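About Us

Bistik is an independent body that writes and maintains rules of good practice for people who work with small robot arms. Our guidance is used in workshops, colleges and research rooms where two arms share a table and where staff stand close by. We do not build or sell robots, and we accept no payment from those who do.

Our work began with a single document, the Bistik Table Code, which grew out of a set of house rules agreed between three training centres. The Code is now in its third edition. It runs to 50 rules, each written in plain words and each short enough to be read aloud before a shift. The current edition came into force on 10 March 2023.

What the Code covers

The Code is concerned with ordinary handling work: picking up, holding, turning, opening and passing household and office items. It deals with the fixing of arms to a table, the routing of cables, the space kept between two grippers, the marking of equipment and the duties of the person in charge. Separate sections apply to soft goods, to items with zips or lids, and to small parts kept inside a container.

Among the general rules are the following.

Each arm shall be fixed to the table before power is applied, and the fixing shall be checked by a second person.

Cables shall be given enough slack for the full reach of the arm and shall be inspected at the start of each shift.

Items which are not part of the task may remain on the table, provided that their places are entered on the table plan.

When both arms are in use, one operator shall have charge of the stop control and shall have no other duty.

A soft item shall be gripped slowly, and any damage to cloth, stitching or zip shall be entered in the log.

Membership and training

There are at present 778 members, most of them individual operators and instructors. Member sites agree to follow the Code in full and to receive one visit from our assessors in each two-year period. Reports are sent to the site within a month of the visit and are kept on record at our office.

Courses are delivered through Skilleo, our training arm, which has issued some 2,000 certificates to date. The introductory course lasts two days and closes with a practical assessment at the table. Candidates who do not reach the required standard may sit the assessment again without charge. The advanced course, held each July at the Bisht Centre, is intended for those who will assess others.

Review of the rules

Any member may propose a change. Proposals are published for comment, tried at a member site and then put to a vote. The section on pouches, cases and bags was revised in this way, following trials carried out under our Zureler project.

Enquiries about membership, courses or the supply of printed copies should be sent to the Bistik office in writing.

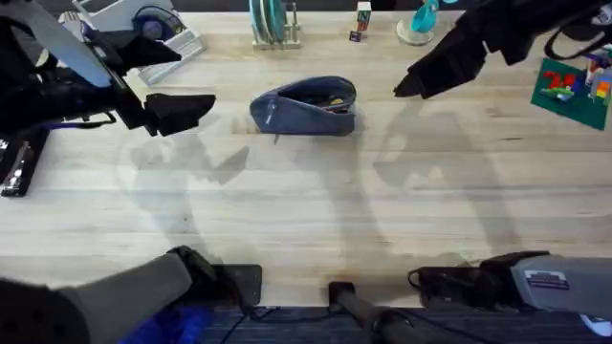
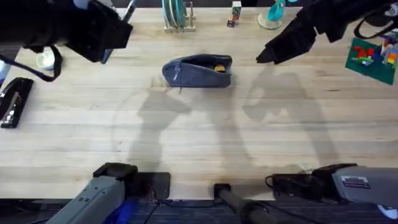
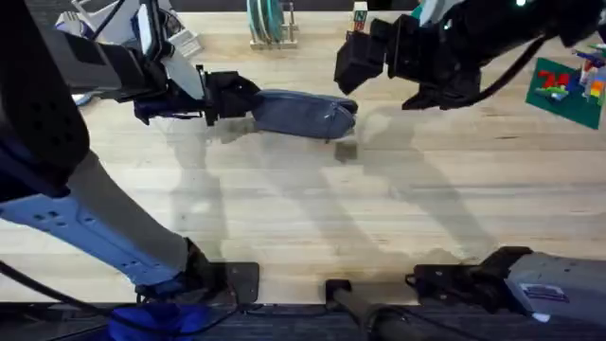 Two-arm work with a fabric pouch. In the last picture the left gripper is holding the pouch by one end.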